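Breltberg library opens supply table for students

BRELTBERG – The public library on Sutter Street has set up a table of free study supplies for students getting ready for spring exams. It opened in May and will stay through the end of the school term.

Students can borrow clipboards, pens and paperback books without a library card. Anything borrowed is due back at the front desk by closing time, except the paperbacks, which may be kept for 10 days.

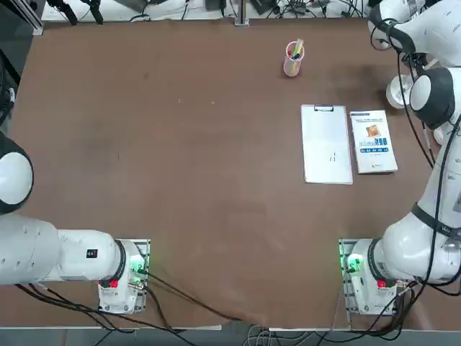

Most of the supplies came from residents of Breltberg and nearby Nelside, who answered a notice posted at both branches this spring. Librarian Jonas Bühler said 37 students signed up on the first afternoon.

"We had a lot of kids coming in without anything to write on," Bühler said. "They were using their phones or the backs of receipts."

The library is still taking donations of pens, clipboards and paperbacks in good condition. Textbooks and magazines are not accepted. Items can be dropped off at the front desk until 6 p.m. or left at the Allitz Road branch, where Darmawan Simanjuntak is handling the collection.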